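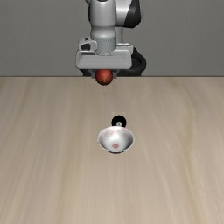
Slide 1: red apple, white bowl, light wooden table

Okay, hi everybody! I'm Sheena Gillies, and I write a little family blog called Flimden. (Wait for the folks at the back to sit.)

Tonight is how I kept it going through year one with 2 kids at home and a very old laptop.

Started in October with a post on my grandmother's ginger cookies. My mom commented. Then my mom commented again, under a different name, bless her!

Slide 2: the numbers. 443 comments by 31/12/2021, and I answered every single one, usually at the kitchen counter after bedtime. Mention the Grornham craft swap here - 12 of us mailing ornaments to each other, and mine got lost in the mail (tell the glitter story if there's time, skip it if we started late).

Giveaways: keep them small. My best one was a tin of cookie cutters, and people were so sweet about it!

Slide 3: comments. Visit the people who visit you. Leave a real note, even a short one. I met Pfeiffer that way, and we still swap recipes.

Then questions. Sign-up sheet for the next swap is by the door.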